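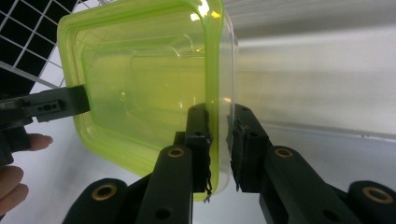 August 12, 2022

My mother had a drawer for plastic containers and another drawer for lids, and in all the years I lived in her house I don't think the two ever agreed with each other. I swore I'd do better. Then last week I opened the cupboard beside the stove looking for something to put the leftover dal in, and half the contents slid out onto my feet, and I thought, well, there it is, I've turned into Mum.

So I made a pot of tea, sat down on the kitchen floor and pulled the whole lot out. It took most of the afternoon, partly because I kept stopping to remember where things had come from. There was a set of round ones from when we first moved to Ellard, all gone cloudy from the microwave. There were takeaway tubs I'd washed and kept because it seemed a shame not to. There was a lid the size of a dinner plate that has never, to my knowledge, fitted anything we own.

The lime green one is my favourite and was never in any danger. I love a bit of colour in the fridge, and a bright green rim is easy to spot behind the milk and the pickle jars when you're hungry and not looking very hard. You can see through it well enough to know if it's beans or fruit salad, too, which saves a lot of opening and sniffing! It's the right shape for cut melon, or for the end of a tray of lasagne if you don't mind squashing the corners a little.

My rule was simple enough: if it had no lid, it went. I was strict about this for a good 15 minutes and then I started making exceptions - a deep one that's handy for pegs, a flat one I use under the African violet. Nour Masri from next door came by to return my cake tin and went home with two of the takeaway tubs for her seedlings, so that was a nice result all round.

Everything left is now stacked by shape, with the lids standing upright in an old loaf tin like records in a shop. I kept six of the 200 mL ones for freezing stock and passed the rest on to my brother-in-law Umesh, who says he can always use them in the shed for screws.

Next I'd like to tackle the spice shelf. I found a jar of nutmeg up there in March that I'm fairly sure moved house with us, and I put it straight back, so I'd better go and deal with that.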